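Lornus Terry Towel, White
Home > Bath and Laundry > Towels and Baskets > Lornus
Item no. 3564

Lornus is the plain white towel in our household line. It is made from cotton terry, with the same color on both sides and no printed border. We sell it since May to private customers also, before this it was only for guest houses. It folds to a wide flat strip, so you can put several of them side by side in a drawer or one on top of the other on a shelf. 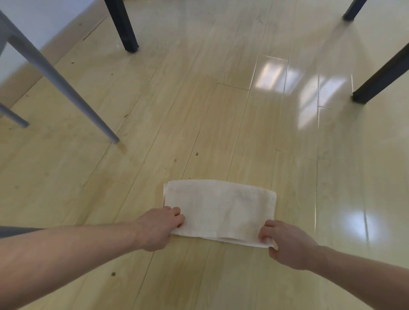 FOLDING AND CARE

Wash the towel one time before first use, separately from dark clothes. Please do not use fabric softener, it makes the loops less thirsty. Tumble dry on low or hang it on a line.

For a straight fold, put the towel on a flat surface, take the long edge with both hands and pull it a little before you bring it over. Fold in the same direction one more time. If the edge with the seam is not even, open the last fold only and repeat it. Small creases in the middle are normal for terry and they go away with use.

Details
Material: 100% cotton terry
Color: white
Sold as: single piece
Pack for guest houses: 20 pieces, please ask for price

Goes well with: Fadidora basket

Many customers order Lornus together with Fadidora, our white plastic basket with rounded corners. The walls have rows of small round holes, so the air can come to the cloths inside. There is a dark gray handle insert at each short end. The basket is light and can stand on a table while you sort.

Put the thick towels in first, folded to a bundle, and press them to one end. Thin cloths can stand upright in the space that is left.
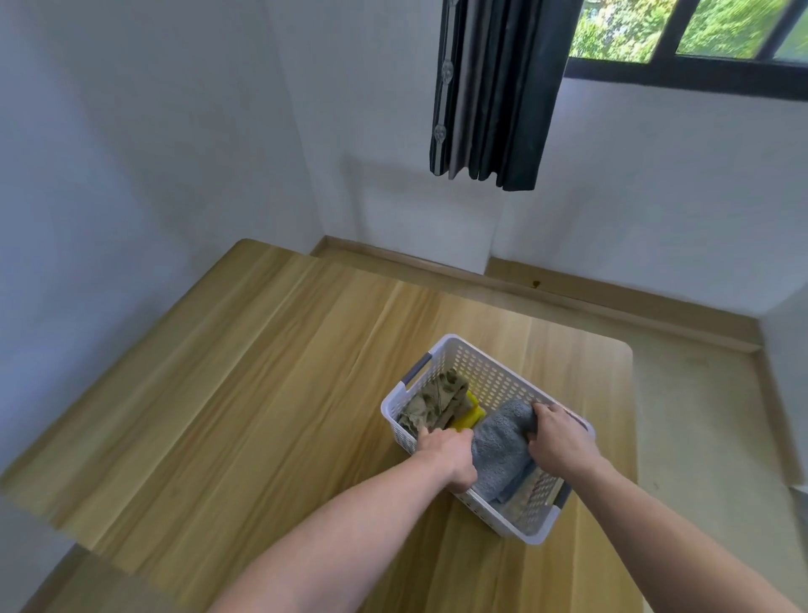 When everything is in, the top should stay a little lower than the handles, or it is not comfortable to carry. Kitchen cloths and bath towels can share one basket if they are clean and fully dry. Wipe the basket with a damp cloth and mild soap. Do not put it in the dishwasher.

Delivery

Orders are packed at our Vadonholm store. The towel and the basket come in one box when you order them together. Returns are possible if the towel is not washed.

Questions about this item: Lanying Guo, customer desk, extension 184
Guest house orders: Akosua Atinga, extension 23

Page updated Aug 16, 2021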